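Mimdale

Mimdale is a small mill town on the east bank of the Jeltari River. Population 1,674 at the last town count. Known mostly for the old woolen mill, the covered market and a long-running argument over the name. Residents are called Mimdalers.

Name

Two explanations. The older one says the first part comes from a family called Mimm who kept a ferry landing below the falls. No deed with that spelling has been found. The other – favored by local historian Aba Bawa in her pamphlet on river place names – is that it was a clerk's misreading of "Milldale" on a survey sheet, copied forward until it stuck. The survey sheet survives and the letters are hard to read either way. Road signs used both spellings for a while.

Geography

The town sits where the Jeltari drops over a ledge of hard shale and then slows down into flat meadow. Upper town is steep, brick, close together. Lower town is newer and floods. A side stream, Gridero Creek, joins just below the bridge and used to feed the mill pond. The pond was drained and is now a ball field, which also floods.

Winters are cold and damp. January is normally the worst month for ice on the bridge, and the hill road gets closed to trucks.

History

Early settlement was farming, then a sawmill, then wool. The Pangilinan family bought the sawmill site and put up a four-story brick mill with its own dye house. At its height the Pangilinan mill employed 700 people, many of them boarding in the row houses on Ferry Street. Blankets mainly, later coat cloth. Work was long and the dye house was disliked, the river ran whatever color was being done that week, and farmers downstream complained to the county more than once.

A strike over piece rates lasted 11 weeks and ended in a partial raise. The rates were cut again the following winter.

The mill never really recovered from the switch to synthetic cloth. It went down to one shift, then to blankets only, then shut. The dye house was torn down. The main building stood empty, lost part of its roof in a storm, and was later bought by the town for a token sum.
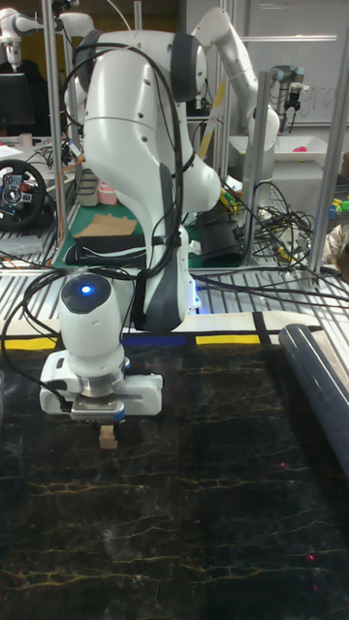 Railroad service ended before the mill did. The branch line had carried raw wool in and finished bolts out, plus a passenger car morning and evening. Tracks were lifted and the bed is now a walking path running as far as the county line. The station is a private house. Its waiting room clock was moved to the library, where it runs slow.

Economy

Mixed. Some dairy on the meadows, a lumber yard, a feed store, repair shops along the highway. Many people commute out. The covered market opens in the warmer months and draws visitors for cheese, apples and secondhand tools. Rents on Ferry Street have gone up a good deal as the row houses get bought and fixed up, a sore point at town meetings.

Landmarks

The mill – brick, arched windows, square stair tower at the north end. The bell in the tower was cast for the mill and rang the shift changes.

Jeltari Bridge – iron truss, one lane. Replaced 2 earlier wooden bridges, both lost to high water.

Ferry Street row houses – plain brick, shared chimneys, narrow yards running down to the river wall. Most still have thier original stone steps.

Meeting house – white clapboard, moved uphill from its first site after a flood. Still in use.

Culture

Blanket Day is held every fall. Started as a mill clearance sale, now a street fair with a sheep parade and a supper at the meeting house. Old Pangilinan blankets are collected, especially the striped ones with the green edge. Copies are common and the lable is the usual way to tell them apart.

Local dish is a flat onion pie, eaten cold. It was mill lunch food, wrapped in cloth offcuts. The market sells a version with cheese that older residents do not accept.

Government

Elected board of five, one-year terms, open town meeting in spring. Schools are shared with neighboring towns. The name question has been put to a vote and "Mimdale" was kept by a small margin.

See also: Jeltari River; Gridero Creek; Pangilinan blankets

Last revised 2021-04-04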